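About us

We help small shops and schools buy robot equipment without blowing the budget. Arms, hands, grippers, carts, the tables they get bolted to. You tell us what the thing has to pick up and how much you've got, we come back with a plan and a number. Sometimes the number is bigger than you wanted. Better to hear it in the planning stage.

Zako started as the purchasing desk inside Finard, a packaging outfit that kept buying machines and then buying the parts to make the machines fit. Three arms in storage at one point, all good, none of them reached the end of the line. Somebody had to start reading the spec sheets before the order went out. Then other companies in the same building started asking to borrow the spreadsheet, and it grew from there.

What we do, short version:

Needs visit. Half a day at your place. We look at the objects, the floor, the outlets, the doors. Yes the doors. Crates come in sizes.

Budget plan. One document, year by year, purchase price on one side and everything else on the other. Spare fingertips, cables, service, training hours, the replacement controller in year four.

Bench trial. You send us your own stuff and we try it on a hand before you sign for one. Soft items, floppy items, bags with zippers, whatever your line or your lab actualy handles.

Order and follow up. We write the request for quotes, sit in on the vendor calls if you want, check the boxes when they land.

The bench trial is the part people skip and the part we push hardest. A hand that does fine with a box can be a different animal with a quilted bag and something small and soft. Fingers need clearance at the rim, the palm needs somewhere to go, and fabric folds where it likes. You want to know that before the money moves. 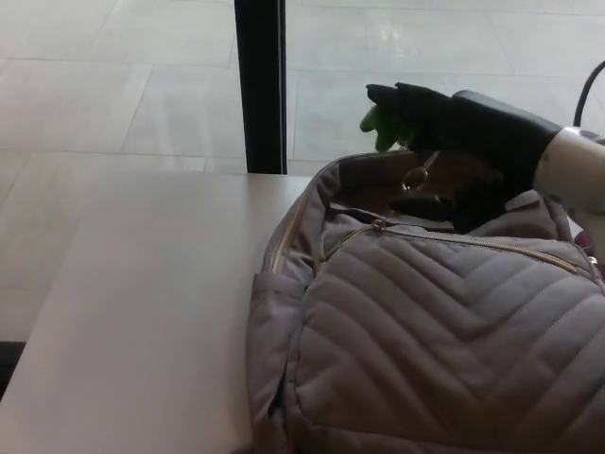
Zako / Equipment Planning & Bench Trials Team

We are 7 people. Two on the bench, the rest split between site visits, budgets and chasing quotes. Everyone takes a turn on the phone. If you call and get someone who sounds like they're holding a screwdriver, they probably are.

Some numbers since visitors ask. 197 budget plans written so far. 2 bench tables, booked separately, so a trial that runs long doesn't bump yours. Small item kit has 400 objects in it, sorted by how they squash, and you can use it if you don't have your own samples ready. Own samples are better though.

How we get paid. Flat fee for the visit and the plan, day rate for the bench. No commission from vendors, none, so if the cheaper gripper does the job that's the one in the plan. We also will tell you to wait. Plenty of plans say wait. One school came in wanting a two armed setup and left with a used single arm, a decent table and enough money held back for a second hand later. They did buy it later, from their own maintenance line, no emergency request.

Things we ask before we quote, so have them handy:

What gets picked up, and the worst one of the bunch
Who runs the machine on a normal day
Who fixes it when it stops
When your budget year closes
Whether the money has to be spent in one go or can be split
Table height, if there's a table already

That split question matters more than folks expect. Hands wear out faster than arms. If your funding only covers capital purchases then the wear parts need a home somewhere else, and the time to find it is now. We have a one page worksheet for this called Mosana, named after the old filing cabinet it lived in. Free, just ask, no sign up.

Partners. Biwott does our crating and freight, and stores equipment for customers whose room isn't ready (the room is never ready). Finard still lets us use the loading dock. Training days are run by us, at your site, with your machine, on the objects you'll really be using.

What we don't do: custom software, welding cells, anything that drives on a public road. Happy to tell you what to put in the request so other people can bid on it.

Bench time for August is filling up, mostly schools trying to get set before classes start. Site visits have more room. If you only need a second look at a quote somebody already gave you, send it over, we usually turn those around in a couple days and there's no charge for teh first one.

Page updated Jul 6, 2018. Prices are on the fees page, directions on the contact page, parking is behind the building.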